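# Preparing the simulated assembly cell for an open day

These notes cover the Rarkari assembly cell as shown to visitors at Flanholm in November. They assume that the simulator is installed and that you can already load a cell, jog an arm and run a saved sequence. Controller tuning is covered in the Partington notes and is not repeated.

## 1. Set the session length

One demonstration slot lasts 12 minutes. Allow 2 minutes for the introduction and leave the rest for the cell and for questions. Groups arrive late after lunch, so put the longest gap in the timetable there.

Load the cell before the first group enters. The textures take a while on the display machine, and a half-loaded floor draws questions you don't want to spend the slot on.

## 2. Fix the random seed

Open the run settings and enter a fixed seed. With the seed left on automatic, part positions vary from run to run and your spoken commentary will stop matching the screen.

 seed: 72
 max_steps: 2000
 reset_on_finish: false

The step limit of 2,000 is a ceiling. Leave `reset_on_finish` off. When the sequence ends, the final pose stays up and visitors can ask about it. Reset by hand between groups.

## 3. Choose the views

Save at least one view that takes in the table and the parts, and one that shows the arm from its base. Visitors who have not worked with a robot need the second view to follow which joint is moving. Name the views plainly, as whoever takes over at midday will have to find them.

Check each saved view at these points:

- the board is large enough to make out from the second row of seats;
- the gripper is visible while it is above the board;
- the shadows are on, as they help people judge height.

Step through the sequence with the pause key. Stop once with the gripper open above the table, and once with it lowered over the board. At each stop, name the parts before you say anything about the motion.
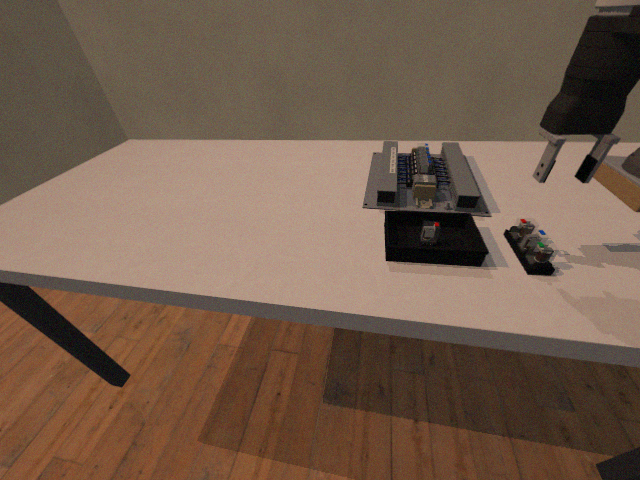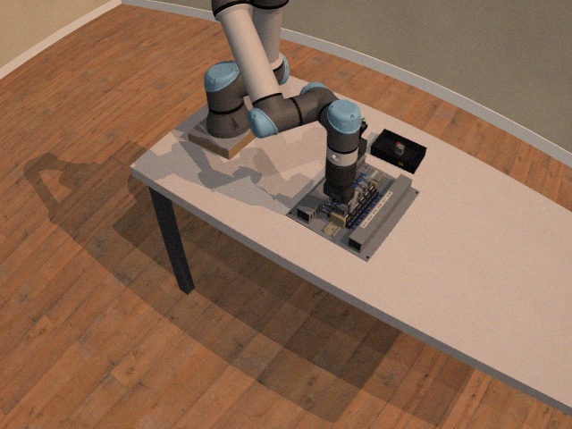
Kondness asked whether the pauses could be dropped, on the grounds that a stopped arm looks like a fault and that the Wednesday group had started talking among themselves by the second one. A continuous run at half speed, with the pauses kept for questions, was the suggestion.

Half speed works if the commentary is rehearsed. To set it, change the playback rate and leave the physics step alone. Altering the physics step changes how contacts are resolved, and a grasp that held in rehearsal may slip in front of the group.

 playback_rate: 0.5

If you keep the pauses, announce each one first.

## 4. Let a visitor jog the arm

Switch to manual mode only after the sequence has finished. Before handing over the controller:

1. Lock the base and shoulder joints.
2. Set the speed limit to its lowest value.
3. Turn on the collision warning.
4. Save the state, so that you can return to it with one key.

Wrist movements are enough for a first attempt. Children tend to hold the key down; the speed limit deals with that.

## 5. Between groups

Restore the saved state, reload the sequence and confirm that the seed has not reverted to automatic. The Flanholm build clears it if the settings window is closed with Escape. Use the Save button.

Logs go to the `demo` folder. Copy them off at the end of the day, before the display machine is shut down.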